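Comics catch-up, the short version

Typing this on my lunch break so forgive the mess. Pile is out of control again. Pull list was meant to go DOWN this year and instead I came home Monday with a bag that split on the stairs.

OK. Jorkum first, since three of you asked in the comments.

Jorkum Vol. 2 is good. Better than Vol. 1, which I liked but kept putting down. The big lug finally gets out of the salt mines (you saw it coming, the cover gives it away) and spends most of the book walking north with a sword he can't sharpen and a goat. The goat is great. The goat gets better lines than the wizard, and it doesn't talk. Art is scratchy and heavy on the blacks, looks like it was inked with a twig in places, and for this kind of book I want exactly that. Snow, wolves, a tower with one lit window. Sold.
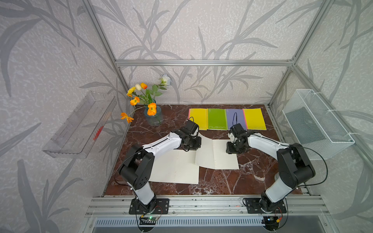
Pages open on the table.

What I didn't like — the middle chapter. It's a flashback to the siege of Naltness and we already had the siege in Vol. 1. Same wall, same battering ram, same speech nearly. I get that it's from the brother's side this time but you could lose half of it and nobody would miss a thing. Also the lettering on the ghost captions is pale gray on slightly paler gray. I read it in bed under a bad lamp and gave up on 2 pages completely.

Still. Buy it. If you're new, start with Vol. 1 and skim when the duke shows up.

Next, Moura. This is the big fat hardcover, 300 pages, collects the whole run plus the annual. I had most of these as floppies once and sold them in a move, which was dumb. It's a sea book. Drowned city, a queen who won't stay dead, a crew of thieves who think they're robbing a tomb and are really robbing somebody's bedroom. Funny in a dry way. I forgot how funny. The first arc is still the best thing in it and the annual is still filler, sorry, a tavern story where everyone explains the plot so far.

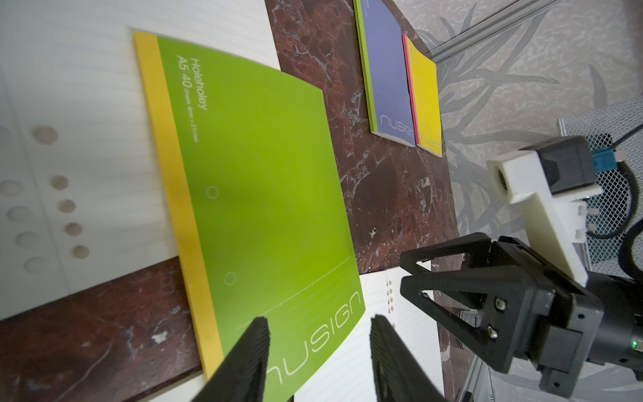

Binding is the real problem. Glued, tight, and the double page spreads vanish into the gutter. There's a sea serpent in chapter four that should knock you flat and you get a head, a tail and a crease. For what they charge I wanted sewn. I paid 30 bucks secondhand and felt OK with that, full cover price I would of been grumpy for a week.

No extras to speak of either. A few pencil pages, no script, and the original covers shrunk down to stamp size at the back. The old letters pages are gone too, and those were half the fun! Somebody wrote in every single month to complain about the rigging on the ships.

Anyway it reads fast and it's a good rainy weekend book. Just don't try to hold it up over your face lying down. Learned that one. 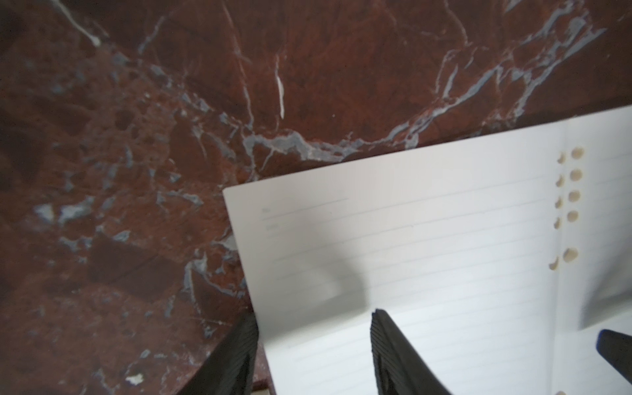 ALSO READING

Tramuva — first issue only so far. Jungle, lost temple, a swordswoman with a bad knee. The knee matters, she plans every fight around it and loses one of them becuase of a staircase. Really liked that. Colors are loud, almost candy, took me a few pages to settle in but the night market bit is gorgeous. Too early to say if the story goes anywhere. The villain is a guy in a mask so far and that's all we get. Sticking with it at least until the end of the arc.

Old paperback barbarian stuff — still picking through the box from the library sale. Most of it is junk with terrific covers. One had a mammoth on the front and no mammoth anywhere in the book, I checked twice. Will do a seperate post if I ever reach the bottom.

Dropped: the vampire knight one. Four issues of people standing in hallways. Life's short.

Next time is probably the Jorkum prose novel, if it turns up. It was supposed to ship in January and the store keeps telling me soon. If anyone has a copy already tell me if the goat's in it. No spoilers past chapter one please.

Back to work.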